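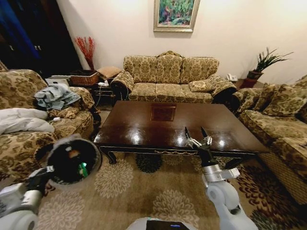 **February, Klinhom gateway, log review, cont.**

Picked up from the morning handover. Poul had already pulled the VPN concentrator logs for the Klinhom office and copied them to the Drilley share. Checksums match his note.

Filter used: failed logins, service accounts only, grouped by source network. Result is 2,952 failures across the retention window. Nearly all of them hit one account, `svc-sync`, which was created for the Jarnia file transfer and never removed when Jarnia moved to key-based auth. Password login was still enabled on it. No successful password login in the window.

Spacing between attempts is regular, 40 seconds, and it doesn't change overnight. Reads like a scheduled job with a stale password. Source addresses are all inside the Destby range.

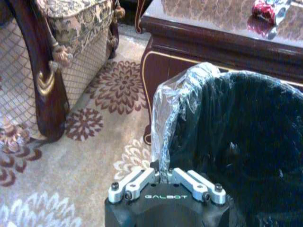 Asked Prapai Rattanakul to check the Destby side. She found an old cron entry on the backup host, still calling the transfer script with the previous credential. Entry commented out at 14:20. Failures stopped at the gateway with the next interval and had not come back by 15:00.

Left over after removing that source: 7 failures, different accounts, different addresses. Four are typos of real usernames. The other three are `admin`, `test` and `oracle`, from outside. Lockout rule did not fire on any of them, threshold too high to matter at that rate.

Changes made:

- `svc-sync` disabled (not deleted, want the audit trail)
- password auth off for the whole service group
- alert added for any service account failing more than five times in ten minutes

Tested the alert with a dummy account. Mail arrived, but the subject line shows the rule number (706) and no hostname. Template needs fixing before this goes to the on-call list.

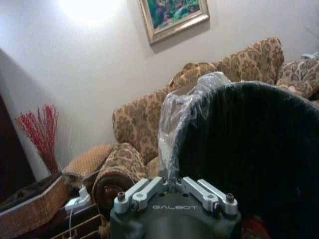

Clock on the secondary gateway is 11 seconds behind the primary. Doesn't change anything above, but it made the two logs annoying to merge. NTP was pointing at a server retired last year. Repointed, will look at the drift tomorrow.

Open:

- [ ] Poul Kárason: list remaining service accounts with no owner
- [ ] Prapai: search other Destby hosts for the same script
- [ ] me: alert template, then rerun the dummy test
- [ ] retention on the secondary is shorter than on the primary, find out who set it

Raw output in `drilley/klinhom/gw-auth`, read only.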